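Course handout 4: Who pays for open source software

Reading before the session: the Broltix case packet, sections 1 and 2. Section 3 is optional and will come up again in March.

Where we left off

Last time we looked at what an open source license lets people do. Anyone may use the code, change it and pass it on, as long as they keep to the terms. The license says nothing about who pays the people who write the code. This handout is about that second question.

The case: Broltix and Brekura

Pentti Valtonen started Broltix as a small company selling scheduling software to print shops. It had 40 paying customers when he decided to release the core of the product, under the name Brekura, as open source. Katalin Bozsik was the second developer he hired, and she wrote most of the first public version.

Valtonen gave two reasons in his memo to the staff. The company could not afford enough testers, and he expected outside users to find bugs faster. He also wanted to reach shops that would never sit through a sales call. Bozsik's reply to the memo is in the packet. She agreed with the first reason and doubted the second. Her view was that a shop owner who has no developer on staff does not care whether the source is available.

Both of them were partly right. Within a year Brekura had 600 registered installations, most of them at firms that had nothing to do with printing. The bug reports were good. Paid contracts grew much more slowly than downloads, and the support inbox filled with questions from people who had paid nothing.

Ways to bring in money

Paid support. The software is free and the customer pays for help. Income tends to follow the number of staff answering the phone, so it is hard to grow quickly. It also gives the company a weak reason to fix confusing parts of the product.

Hosting. The company runs the software on its own servers and charges by the month. Customers like this. The risk is a larger hosting firm offering the same thing at a lower price, which most open source licenses permit.

Open core. The main program is free and certain extra features are sold under a closed license. The difficulty is deciding which features go on which side. Users complain when something useful is held back, and they complain more when something free is moved to the paid version.

Dual licensing. The same code is offered under two licenses, a strict open one and a commercial one. A company can do this only if it holds the rights to all the code, so outside contributors have to sign an agreement. Some refuse.

A single funder. One wealthy person or one large firm pays the bills, sometimes for many years. Development can be steady and fast under this arrangement. The project's future also depends on that funder's interest, and users should ask what happens when it ends.

Foundations. Several companies pay dues to a nonprofit that owns the name and sets the rules. Decisions are slower. No single member can easily walk away with the project.

What Broltix did

Broltix tried support first, then added hosting. It considered open core and dropped the idea after Bozsik pointed out that 3 of the proposed paid features had been written by outsiders. Selling them would have been legal under the license in use. She thought it would cost the company its contributors, and Valtonen accepted that.

The trouble came from a hosting firm called Virág, which began to sell Brekura as a service at half the Broltix price. Virág followed the license exactly. It sent back no fixes in the first year, and it did not have to. Valtonen wanted to change the license for all new versions. Bozsik wanted to protect the name through a trademark and leave the license alone. The packet has both arguments in full, and we will spend most of the session on them.

A note on forks

A fork happens when someone takes the code and continues it separately. People often speak of forks as a failure. In practice the possibility of a fork limits what an owner can do, because users who are unhappy enough can leave and take the code along. A group of Brekura users did this under the name Gromosmont. It had 10 active developers at the start. Look at the list of their first changes in section 2 and ask whether they were reacting to the license, the price or the slow release schedule.

Terms to know

Upstream: the original project that others build on.
Contributor agreement: a signed document giving the project certain rights over submitted code.
Copyleft: a license condition requiring that modified versions, when distributed, carry the same terms.
Permissive license: a license with few conditions, usually keeping the copyright notice.

Written work

Write one page advising Valtonen on the Virág problem. Choose one course of action and say what it would cost Broltix. A page that lists every option without choosing will be returned. Use the figures in the packet and do not look for outside data. Papers are due September 25, 2020, by the start of class.

If you use a term from the list, use it the way it is defined above. Last year several papers mixed up forking with simply downloading a copy, and the argument fell apart from there.
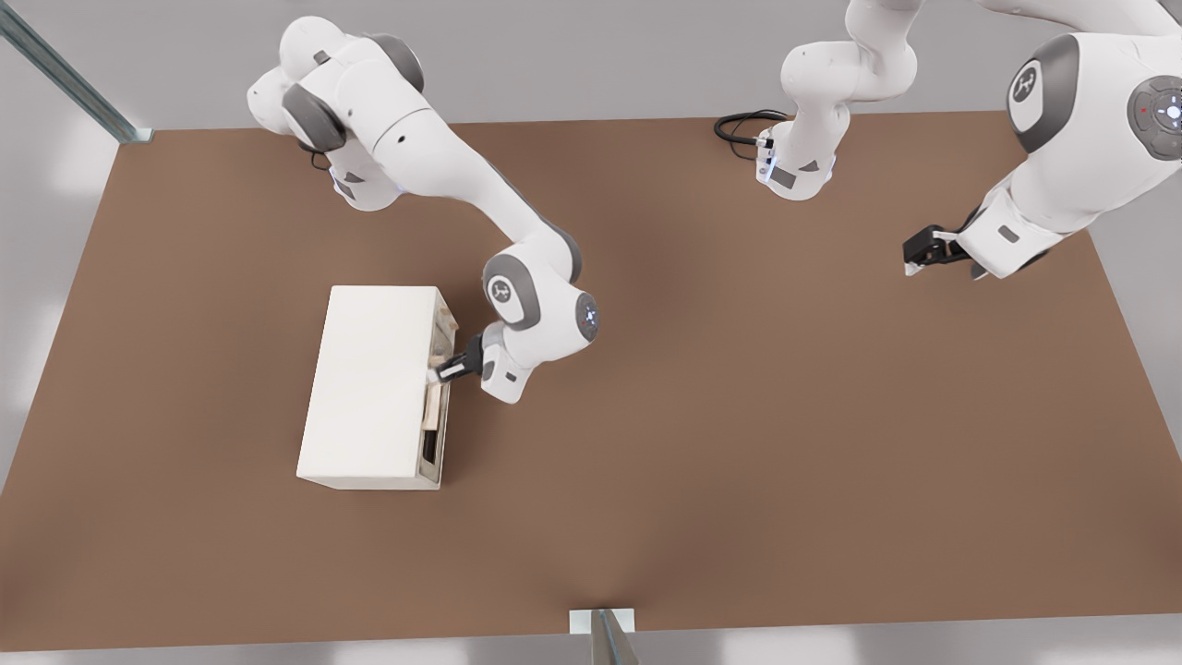 Bring a printed copy of your page as well as the file. We will trade papers in pairs for the first part of the session, and you will need something to write on. The next handout covers trademarks and picks up with Bozsik's proposal.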